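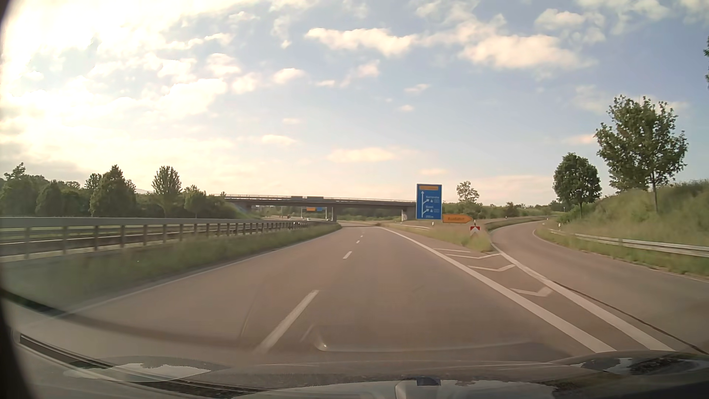
A two-lane carriageway with an exit ramp branching off on the right.

Highway hypnosis

Highway hypnosis is a popular name for a state in which a driver covers a stretch of road and afterwards remembers little or nothing of it. It is also called white line fever. The name suggests a kind of trance, and much popular writing takes that suggestion at face value. The evidence for it is thin. Most of what is known comes from drivers' own accounts, given after the journey, and a person who cannot remember a drive is a poor witness to it.

Claimed causes

The usual explanation is monotony. Long, straight roads with light traffic ask little of the driver, and steering becomes a matter of habit. Lane markings are often blamed in particular, on the grounds that broken lines passing at a steady rate lull the eye. How much they add is hard to say, as roads with regular markings also tend to be the dull ones.
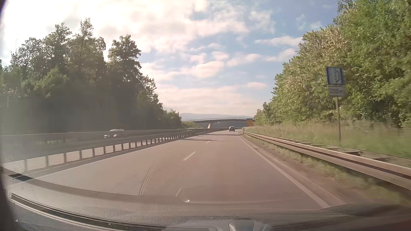
Vilinis, writing in the letters pages of the Drokgate Motoring Review, objected that the whole idea was "a grand name for not paying attention", and that people forget most of their washing-up as well without anyone calling it a trance. The comparison is a fair one. Forgetting a routine task does not show that it was done badly, and a driver may have reacted to every bend and brake light without storing any of it.

The Histidmont survey

The figure most often repeated is that 102 of 138 lorry drivers had "lost" part of a journey. It comes from a questionnaire handed out at the Histidmont freight depot one November. The form asked whether the driver had ever arrived somewhere without remembering the trip, which most people who drive for a living could answer yes to. It did not ask how long the gap was, or whether the driver had been tired. Later articles turned the result into a claim about accidents — a subject the survey never touched.

A follow-up by the Dudás road safety group collected 2,000 replies and is sometimes described as confirming the first. It used the same question, so the agreement is not much of a surprise.

Difference from tiredness

Writers on the subject usually insist that highway hypnosis can strike a well-rested driver. This may be true, but the two are difficult to tell apart in practice. Heavy eyelids, drifting in the lane and missed exits are listed as signs of both. Very short sleeps, lasting up to 5 seconds in some accounts, would also leave a gap in memory, and the driver might not know they had happened.
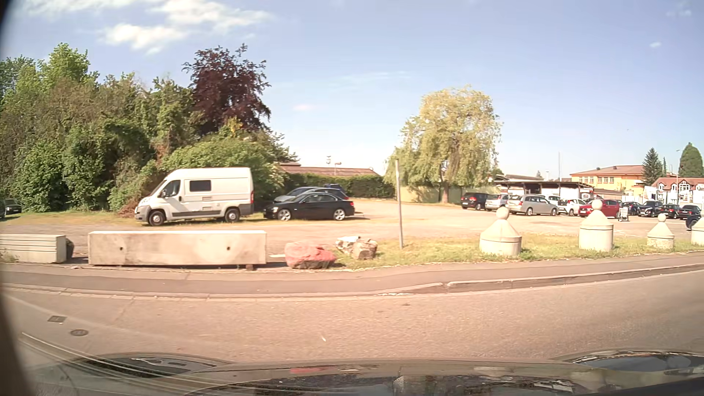

Common advice

Drivers are told to stop often, open a window, chew gum or talk to a passenger. Stopping for a rest is sensible whatever the cause. The case for fresh air and gum is weaker, and both may simply make a sleepy driver feel safer than they are. Changing the radio station appears in nearly every list, generally without a source.

See also: Daydreaming; Driver fatigue; Habit; Road markings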